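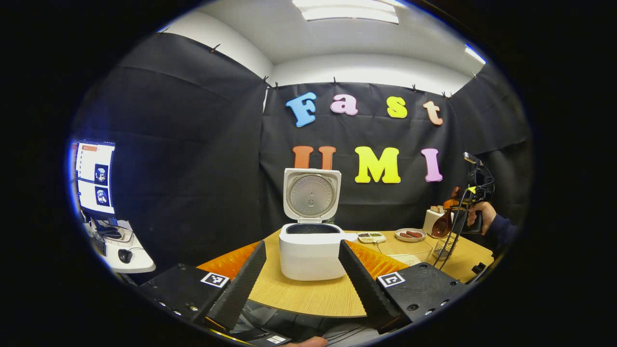 House rules for hand-held grippers

Anyone who has spent a week recording kitchen tasks with hand-held grippers knows how quickly habits set in. One operator closes the lid of a rice cooker with the left hand, another with the right. One puts the ladle back where it was, another leaves it wherever there is room. Each of them has done the job, and the recordings may still be hard to use together.

Most of the written rules for robots deal with the robot itself: how fast it may move, how hard it may press, where the fence goes. Recording by hand comes before any of that, and the guidance is thinner. Labs have tended to write their own. The three sets looked at for this article come from Hesik, a small firm that records household tasks under contract; Fellia, which trains arms for canteen kitchens; and the Brumidix workshop, where students and staff share the same benches. They differ in length and in tone, but they agree on more than their authors seem to have expected.

Start with the markers

All three begin with the square black-and-white markers on the gripper. Software uses them to work out how far apart the fingers are, so a marker that is scratched, greasy or lifting at one corner spoils the measurement. Hesik asks operators to wipe both markers at the start of each session and to look at them again after any task with oil or starch. Fellia goes further and has a spare set printed and kept flat in a folder. Its rule is that a marker is replaced whole and never touched up with a pen.

Screws come next. The finger mounts work loose with use, and a finger that has turned slightly will still open and close well enough for the operator not to notice. Brumidix has a card by each bench telling people to try every finger by hand before recording. If it gives, the gripper goes back to the tool shelf with a tag on it.

Cables

Where a gripper has a cable, the cable needs a rule of its own. A loop that hangs in front of the table can catch on a pan handle or drag a plate. Fellia's sheet says the operator should reach to the far edge of the work area with each hand before the first take, and see where the cable goes. Hesik simply says to keep slack on the outer side of the arm and clear of the objects.

What goes on the table

The background should be plain and should stay the same through a batch. Dark curtains are a common choice and they do well as long as they are clipped tightly enough not to move. Lettering on a curtain is a matter of taste. Brumidix allows it; Fellia does not.

Objects are a harder question. An appliance with a lid has to be recorded with a known starting state, open or closed, and the sheet for the task should say which. Hesik had 17 takes turned down by a client last November over this point alone: the instruction said "cooker ready", and two operators had read it in different ways. The sheet now says "lid fully open, pot in place".

Heating appliances are treated with care in all three documents. They are to be unplugged during recording unless the task needs power, and if it does, a second person has to be in the room. Food that has been handled for a recording is not eaten afterwards.

Hands and rest

Hesik limits a recording block to 18 minutes, after which the operator puts both grippers down. The figure came from trying longer blocks and watching the failed takes pile up near the end. Fellia sets no time and lets operators stop when they like, though it does ask them to note it down.

Failed takes are kept by everyone. They are labelled at the time, by the person who made them, in a few plain words such as "dropped lid" or "missed handle". Brumidix used to let people delete them and changed its mind after a student project needed precisely those recordings.

A shared draft, known as Su after the folder it was first saved in, is open for comment until 15th November. It covers markers, cables and starting states. The section on rest breaks has been left blank for now.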